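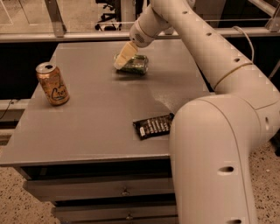 I've worked on and off in warehouses since I left school, so when Gesar asked me up to their returns centre at Bovdale for a morning in March, I went in fairly sure I knew what I'd find. Fewer people and a lot of long faces, basically.

I got the people bit wrong straight away. There were 40 on the early shift before the arms came in and there are 40 now, though hardly any of them do the same job. The old one was brutal (I've done it!). You stood at a bench from six in the morning picking crisps, drinks and chocolate out of mixed crates, 1000 items a shift if you wanted your bonus, and your wrists told you all about it at bedtime.

Now the arms, which run on software called Baloch, do a big share of the picking, and the people look after the arms. That means teaching them new packets, sorting out the muddles and deciding what's fit to go back on sale. One woman told me she goes home less sore but more tired in the head, and she hasn't made up her mind whether that's a fair swap. She does miss the chat along the benches, as the new stations are further apart.

Training is the part everyone wanted to talk to me about, mostly to moan. You get nine days of it, and the last two are all drinks and snacks, which sounds like a treat until you've tried it. I'd have thought a can was a can, but it matters how the thing is held: the green one was gripped sideways, tilted in mid-air over the grey top, with a chocolate bar lying flat near the front and an orangey-gold can over on the left. I found myself holding my breath over a fizzy drink!

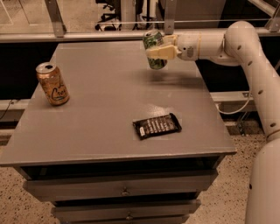 Pay is the sore point. The new grade, called Asar, is worth an extra £474 a year, and more than one person in the canteen said that was thin for learning a whole new trade. I'm with them on that. The bonus has gone too, though I didn't hear much grieving for it. Talks about the grade start up again once the next lot have finished their training, and I've been promised a cup of tea if I come back to hear how they went.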